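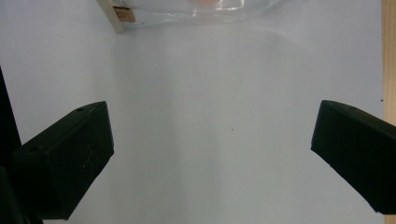

Figure 3. Two black gripper fingers in front of a pale, plain surface.

4. Turnout and Information in the Widport Council Primary

4.1. Background of the case

The previous section treated the general question of why voters take part in local primary elections when the final result of the general election is considered safe. In this section we turn to one case, the primary for the council of Widport, and we compare it with the primary of the neighboring town of Omerton. Both towns belong to the same county, both use the same ballot form, and both vote on the same day. They differ in one respect that is important for us. In Widport the council seats are filled by ward, while in Omerton all seats are filled at large.

Widport is divided into six wards. Each ward elects one council member for a term of three years. The terms are staggered, so that in a normal year only two wards have a contest. The year of our study was not normal in this sense, because one member left the council before the end of the term and the seat had to be filled together with the two regular ones. Three wards therefore held a primary at the same time. The other three wards had no local contest on the ballot, although their voters could still take part in the county primary.

This gives a useful comparison inside one town. The voters in all six wards read the same newspaper, pay the same tax rate and hear the same arguments over the harbor road. Only half of them were asked to choose a council candidate. If a local contest brings people to the polling place, we should see it in the difference between the two groups of wards.

We should mention that the wards were not assigned to the two groups by chance. The order of the terms was fixed when the ward system was introduced, and the early vacancy came in the ward with the oldest population. Older residents vote more often in almost every election that has been studied. We return to this problem in Section 4.4.

4.2. Data

Our material comes from three sources. The first is the official list of voters, which shows for every registered person whether he or she voted in the primary, but of course not for whom. The second is a survey by mail, which we sent in March to a sample of registered voters in both towns. We received 509 usable answers. The third is a set of 30 interviews with persons who had taken part in a campaign, either as a candidate or as a helper. The interviews were carried out in the two towns and in the village of Brernlow, where several of the Widport campaigners live. The collection of all material was closed on June 1, 2018.

The survey had two parts. In the first part we asked about knowledge. The respondent was asked to name the candidates in his or her ward, or in the town in the case of Omerton, and to say which issues the candidates had spoken about. In the second part we asked how the respondent had learned about the primary. The possible sources were the newspaper, printed matter in the mailbox, a visit at the door, a conversation with family or neighbors, and the internet. More than one source could be marked.

For the measure of knowledge we follow the scale of Pillai, with one change. The original scale gives a point for each candidate whose name is recalled without help. In an at-large election with many candidates, a respondent can collect more points than in a ward election with two candidates, even if the level of interest is the same. We have therefore divided the points by the number of candidates on the ballot. This makes the two towns comparable, but it also makes the scale harder for the voters of Omerton, who would have to remember a long list to reach the full score. We also report the results for a simpler measure, which only asks if the respondent could name at least one candidate.

The answers were coded by two persons who worked separately. Where they did not agree, the questionnaire was read again and a decision was made by both together. Most of the disagreements concerned the spelling of names. We accepted a name when it was clear which candidate was meant, also when only the family name was given. We did not accept an answer such as "the teacher" or "the man from the hardware store", although in a small town such an answer can show real knowledge.

4.3. Results

The voter list shows a clear difference between the wards with a contest and the wards without one. In all three contested wards, turnout was higher than in each of the uncontested wards. The difference is largest among voters under middle age and smallest among the oldest voters, who came to the polling place in large numbers in every part of the town. This agrees with the idea that regular voters do not need a local contest as a reason to vote, while occasional voters do.

Omerton lies between the two groups. Its turnout was lower than in the contested wards of Widport and higher than in the uncontested ones. We had expected a higher number, given that every voter in Omerton had a council choice to make and that the list of candidates was long. The interviews offer some help in understanding this. Candidates in Omerton told us that they could not visit the whole town on foot and that they had to choose. They went first to the streets where they already had friends. Several parts of the town were visited by many candidates, and other parts, mainly the apartment blocks near the railroad, were visited by none.

In the contested wards of Widport the situation was different. A ward there can be walked in a few evenings. One candidate said that she had knocked at every door two times, and that at the second visit people began to tell her about the problems of their street. Another told us that he had stopped printing leaflets, as he found it cheaper and more pleasant to talk. The survey supports these statements. A visit at the door was the source most often marked in the contested wards. In Omerton it was the newspaper, and in the uncontested wards it was conversation with family or neighbors.

With regard to knowledge, the two measures do not give the same picture. On the adjusted scale, the respondents in the contested wards score much higher than those in Omerton. On the simple measure the distance becomes small. Most respondents in Omerton could name one candidate, and very often it was the same candidate, a sitting member who had served on the council for a long time. Few could name a challenger. We consider this an important result. An at-large primary with many names seems to give an advantage to the person who is already known, and voters who would like a change do not easily find out who offers it.

The issues named by respondents also differ. In Widport the answers were mostly concrete and local — a flooded crossing, the hours of the boat ramp, the noise from the fish market. In Omerton they were more general, and taxes were mentioned before everything else. It would be wrong to conclude that the voters of Omerton are less interested in their streets. When the candidates speak to the whole town, they choose subjects that concern the whole town, and the voters repeat what they have heard.

The internet was marked less often than we had expected, in both towns and in all age groups. Some respondents wrote in the margin that they had looked for the candidates online and had found nothing, or had found a page from an earlier campaign that was no longer kept up to date. The official page of the county gave the names and the polling hours, without any further information. We did not ask a separate question about social media, and we regret this now.

4.4. Limits of the comparison

Three limits should be kept in mind. The first is the age of the population in the ward with the vacant seat, which was already mentioned. We repeated the analysis without this ward. The difference between contested and uncontested wards becomes smaller, but it does not disappear, and the order of the groups stays the same.

The second limit concerns the survey. People who answer a questionnaire about a primary are more likely to have voted in it. A comparison with the official list confirms this for our sample, and the tendency is stronger in Omerton than in Widport. The level of knowledge in Omerton is therefore probably lower than our numbers suggest. We have weighted the answers by age and by turnout, but weighting can not replace the voices of those who did not answer.

The third limit is that a primary in a small town depends much on the persons who run. A single active candidate can change the turnout of a ward. In one of the contested wards the two candidates lived on the same street and had a long disagreement over a zoning decision, and the interviews leave little doubt that many residents came to vote on account of this dispute. We can not separate the effect of the ward system from the effect of such a contest with data from one year.

It can be argued, on the other hand, that disputes of this kind are a part of how the ward system works. Where the district is small, the voters know the candidates and also their quarrels. Whether this is good for the council is a different question, and our material does not answer it. Some of the campaigners we interviewed in Brernlow were of the opinion that the tone had become too personal, and two of them said they would not help in a campaign again.

In the next section we use the voter lists of the earlier primaries in both towns to examine if the differences between the wards already existed in years when other seats were open.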